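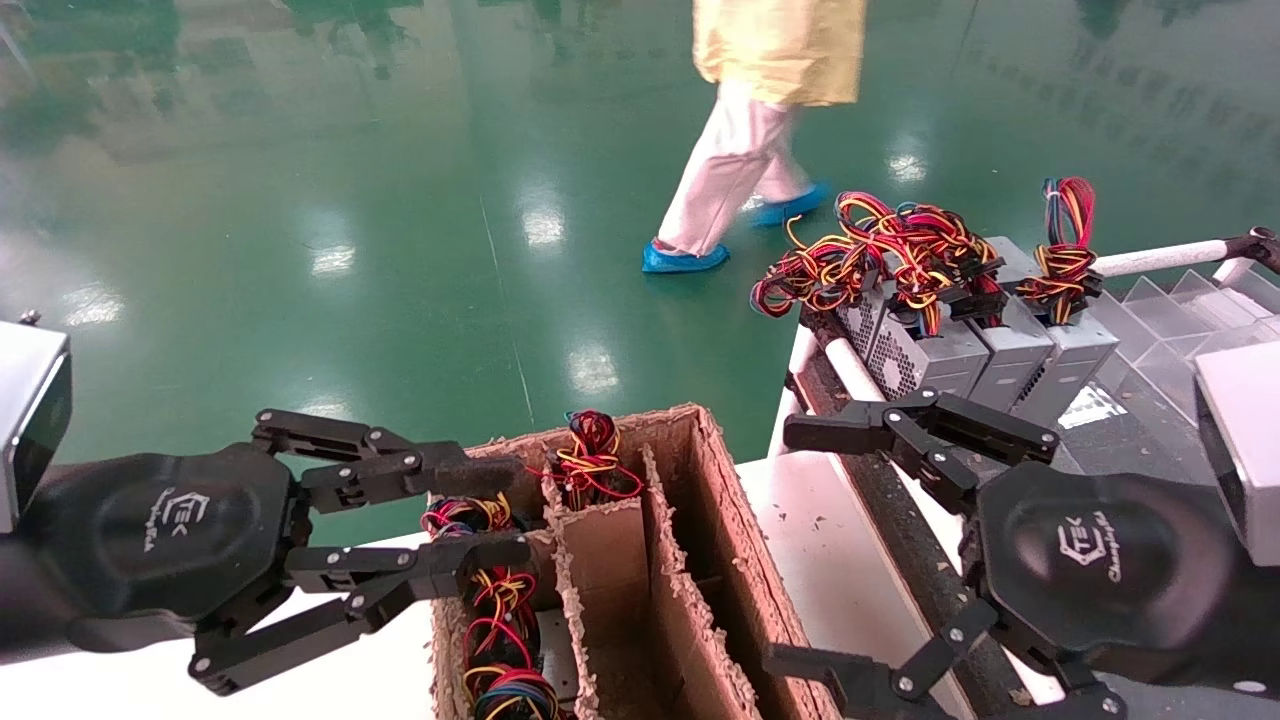 About Panivov

Panivov is a contract manufacturer of cable assemblies and wire harnesses. We build to customer drawings in low and medium volumes, with order quantities from a single prototype up to 2,000 pieces per release. Our customers make agricultural equipment, commercial refrigeration, laboratory instruments and backup power systems. We do not sell a catalog line, and we do not design connectors or terminals.

The company operates from two sites. Flatham handles cutting, crimping, assembly and electrical test. Raltcombe handles overmolding, potting and the long-length power cable work that needs more floor space. Purchasing, engineering and quality are based at Flatham and serve both sites.

History

Panivov was started by Ginette Fehr and Ajith Gowda, who had worked together in the repair department of a refrigeration company. Their first product was a replacement door heater harness for display freezers. The original harness failed at the hinge, where the conductor flexed each time the door opened. The replacement used a finer-stranded conductor and moved the strain relief back from the pivot. The freezer manufacturer later adopted the change for new units and asked for a quote on the rest of the cabinet wiring.

For the first few years all crimping was done on bench presses with borrowed applicators. The first automatic cut-and-strip machine was bought used and is still running, now limited to discrete wire of 18 AWG and smaller. The Raltcombe site was added when a generator customer asked for battery cables in lengths that could not be laid out straight at Flatham without blocking the receiving door.

Ginette Fehr remains managing director. Ajith Gowda moved from operations to process engineering and is responsible for tooling at both sites.

What we build

Discrete wire leads, 10 to 26 AWG, cut, stripped and terminated on one or both ends.
Multi-branch harnesses assembled on formboards, with tape, braided sleeve, corrugated conduit or heat-shrink covering.
Battery and ground cables, up to 4/0, with compression lugs.
Ribbon and flat cable assemblies with insulation displacement connectors.
Overmolded cable ends in PVC and polyurethane.
Control box wiring, where the enclosure and components are supplied by the customer.

We do not build fiber optic assemblies, coaxial assemblies above 3 GHz, or anything intended for implantation or flight.

How an order moves

A new part number begins with a drawing review. Shireen Mkhize, who heads applications engineering, checks each drawing for wire and terminal compatibility, seal size against insulation diameter, minimum bend radius at the branches, and missing tolerances. Missing tolerances are the most common finding. Where a drawing gives an overall length but no breakout tolerance, we propose one in writing and hold the quote open until it is accepted.

After the review we issue a quote with a full bill of materials. Every terminal and housing is listed by manufacturer part number. Alternates are shown on separate lines and are not used without written approval, including alternates for tape and sleeve.

First article samples are built on the production formboard with production tooling. The sample report includes measured lengths, crimp height and width for each terminal, pull test values and a continuity map. Cross-section photographs of the crimps are available on request and are supplied as standard for battery cables.

Release quantities are scheduled weekly. Lead time is governed mostly by connectors. We hold stock of common wire colors and gauges, and we will hold connector stock against a blanket order if the customer agrees to a liability quantity.

Quality and test

Workmanship is inspected to IPC/WHMA-A-620, Class 2 unless the drawing calls for Class 3. Crimp height is measured at setup, at each reel change and at the end of the run. Pull tests are destructive and are taken from the same setup as the production pieces. Applicators have a cycle counter and are pulled for inspection at a fixed interval, whether or not the crimp has drifted.

Every finished harness is tested for continuity, shorts and miswires. Hipot testing is added where the drawing requires it. The test record is stored by serial or lot number, and a harness that has not passed will not generate a label. Our test program library holds 2,164 active programs. Programs for parts not ordered in eight years are archived along with their formboards.

Vignesh D'Souza manages quality. Customer returns are sent to him directly and are opened at the bench with the original lot record. A first response goes out within two working days, and a written cause and correction follows — in some cases this has been a drawing change, and we say so when it is.

Software

Work instructions, lot records and test results are kept in Ledesma, a system written in-house by Sowmya Kurian and now in its third version. It replaced a set of paper travelers and a spreadsheet that could be opened by only one person at a time. Ledesma links each wire on a drawing to a cut list entry, an applicator, a crimp specification and a test point. When a drawing revision changes a terminal, the affected cut lists are locked until engineering releases them. Customers can be given read-only access to their own lot records.

Training

New assemblers spend their first weeks on wire preparation and crimp recognition before moving to formboard work. Crimp operators are certified by terminal family and recertified every November. Hand soldering is a separate certification and is kept to a small group, as little of our work requires it.

Sites and hours

Flatham is open to visitors and deliveries from 7:00 a.m. to 3:30 p.m. Raltcombe receives freight until 2:00 p.m. Customers who want to witness a first article build should tell their account contact when the purchase order is placed.

Drawings for quotation can be sent as PDF or DXF. Please include the annual quantity, the release quantity and the mating connector part numbers if they are known.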